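Stinport open house, April: the Plandeck demo

I went to Stinport mostly for the coffee and the Plandeck pitch. Plandeck is Yurchenko's subscription service: you send in your parts list, they build a simulated bench and hand you back a two-arm routine. The price is 691 a month per bench, and the brochure promises 216 ready-made tasks.
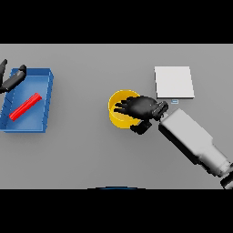 Dorottya Jakab ran the demo and took questions well, but I kept asking about setup time. She said 12 hours for a bench with a few parts. Maybe -- if your parts are as polite as a red bar in a blue tray. The yellow cup under the right hand looked smooth as an egg, and our bins at Estari are scratched, greasy and dented. How the routine copes with that got a vague answer.

I also asked what happens when one arm stalls. That's on the roadmap, apparently. 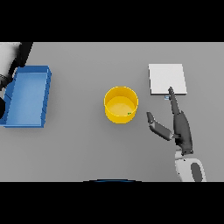 Plandeck demo bench: right hand at the small light-blue piece by the white pad.

We were offered a trial of 2 months. I'd want to see it on a real bench with our own bins before signing -- and I said so on the feedback card.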